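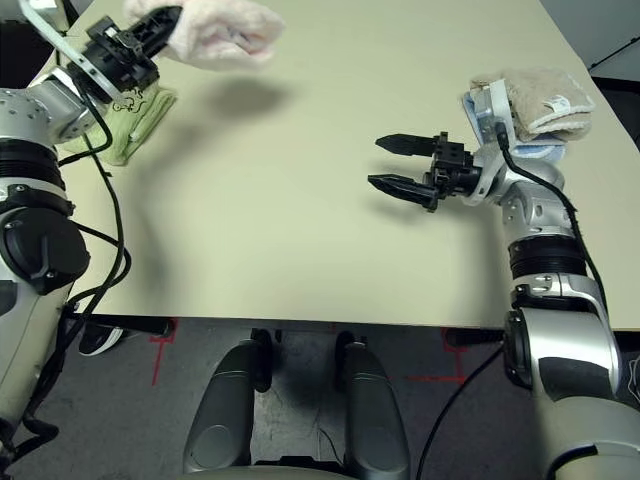 Left arm stops in the middle of towel folding, no error on screen
Posted by gustix_loader, Mon 16 December

Hello all. I have a fault on our two-arm cell and I am out of ideas. The left arm takes a towel, lifts it, and then from time to time it stops for a moment and continues. Two times last week it did not continue, and the gripper opened by itself and dropped the towel. The log says only "comm timeout, joint bus" with code 1907. The cables run outside of the arm, in loops from the wrist down past the elbow, and I begin to suspect them. The controller is a Drandura, the folding program is from Purnetti. Terry towels seem worse than thin cloths, but maybe I only notice them more.

What I tried already:

1. Restarted the controller and loaded the April backup of the parameters. No change.

2. Ran the arm without a towel, same path, 800 cycles during the night. Not one stop.

3. Watched the wrist during the lift. The left gripper was open when I started, with the cable of the wrist camera making an arc over the table and coming back under the wrist.
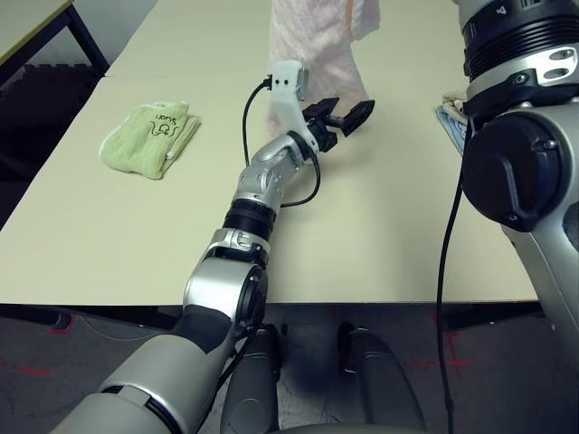 4. Changed the gripper speed to half. The stops are fewer, but the work is too slow for us.

Any help is welcome.

Reply by vass_user_north

Point 2 tells you a lot. No towel, no fault. So look at the load. A towel that hangs is heavier than people think, and if the payload value is still at zero, the wrist joint works too hard and the drive can go offline for a moment. Set the real payload and try again before you touch any cable.

Reply by ticktock_cell

I don't agree with payload. Overload has its own code on the Drandura, and it is not 1907. We had 1907 on a Vass arm and it was a broken wire inside the cable jacket, close to the connector. From outside it looked perfect. Move the cable slowly by hand with the drives off and a meter on it.

Reply by gustix_loader

Thank you both. I checked the payload and it was really zero, so vass_user_north was right about that. I put the correct value. The stops are still there, maybe a little fewer.

One more thing I should say. When the towel is already on the table and the left fingers are closed and only press on it, I never had a stop. It comes only during lifting, when the wrist turns up and the cable has less free length. The right arm has the same type of bracket and cable on it and never stopped once.
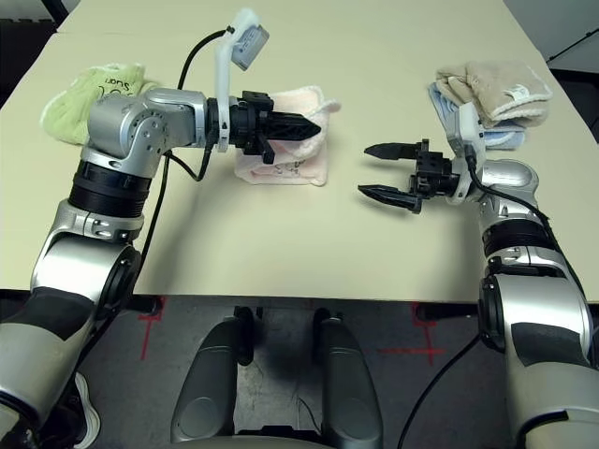

So tomorrow I will swap the two wrist cables, left to right. If the fault moves to the right arm, then it is the cable.

Reply by ticktock_cell

Good test. Mark them with tape first.

Reply by oldbelt

Can we talk about the gripper that opens by itself? For me this is the bigger problem. On loss of communication it should hold. With a towel it is only annoying, but the next person will put something hard in it. Look for "action on timeout" in the gripper settings. And please keep people away from the table until you know the reason.

Reply by vass_user_north

Hold is not always safer. If a finger is caught, you want it to open. We set ours to open on purpose.

Reply by oldbelt

With a guard around the cell there should be no finger there. But fine, it depends on the risk assessment. It should be a decision, and gustix_loader did not know about the setting.

Reply by gustix_loader

True, I did not know. It was set to open, I think from the factory. I will ask our safety person before I change it – until then we run only at low speed, with a person at the stop button. The cables are now marked. I will write again after 8 hours of running with the swap.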